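About Noler

Land-use and local government advisory
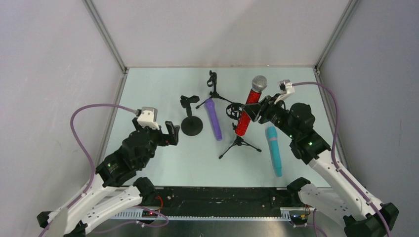 Noler prepares planning reports, zoning assessments and submission analyses for councils, community groups and small landholders. Our work is confined to the statutory side of local planning: rezonings, overlays, reserve management plans, subdivision of surplus public land, and the procedural questions that come with them. We don't act for candidates or parties. Most of what leaves the office is a written report with a map set attached, and the map set follows one colour convention for all clients. Public open space is printed in a pale mint green, close to the tabletop in the photo, and land outside the study area in a light grey like the walls standing around it. Land under special-purpose zoning is hatched and carries its schedule number. Readers who have one of our earlier sets can lay it beside a current one without going back to the legend.

What we do

Zoning and tenure reviews. A parcel commonly has several descriptions in circulation at once: the title area, the rated area, the area stated in the scheme, and the figure quoted in council minutes. We reconcile these before any other work starts, and the reconciliation table is included in the report. Where a discrepancy can't be resolved from the public record it is listed as unresolved, with the sources.

Submission analysis. Councils exhibiting a draft plan are required to consider the submissions received. We code each submission by clause, locality and matter raised, and return a register with an indexed summary. For the Rilau Reserves Plan the register ran to 596 entries. Form letters are recorded individually and grouped by template, so that the number of submitters and the number of distinct arguments can both be read from the same document.

Procedural advice. This covers notice periods, delegations, conflict of interest declarations and the status of resolutions carried over from a previous council term. It is planning advice only. Questions of law are referred to the client's solicitor.

Community briefings. We explain exhibited documents to residents' groups on request. A briefing sets out what the instrument says, what it would change and how a submission is lodged. It doesn't recommend a position.

Method

All parcel data is held in Troleck, our in-house register. Each record carries a source, a date of extraction and the initials of the person who entered it. Figures are reported to the precision of the source. Hectares are used throughout; where a historical document gives acres, the original figure appears in brackets.

Reports are checked by a second planner who has had no part in drafting. Corrections made after issue are published as a numbered erratum, and the original is left unaltered.

Selected work

Alvarado Depot Site: tenure review and options paper for a former works depot held under 2 titles, one of them subject to a drainage easement.

Rilau Reserves Plan: submission register, mapping and hearing support.

Rilau Town Centre: review of a 30 metre height control and its relationship to the heritage overlay.

People

The practice is directed by Suha Hakim, who worked in statutory planning at two regional councils before moving to private practice. She signs all reports and is the contact for new engagements.

Fees and conflicts

Work is quoted as a fixed fee against a written scope. Incorporated community groups with fewer than 50 members are charged the reduced rate in the fee schedule. We don't act for a proponent and an objector in the same matter, and a conflict check is completed before a quote is issued. The register of current engagements is available on request from the office during business hours.

The office closes for the year on 4th December. Enquiries received after that date are answered in the new year in order of receipt.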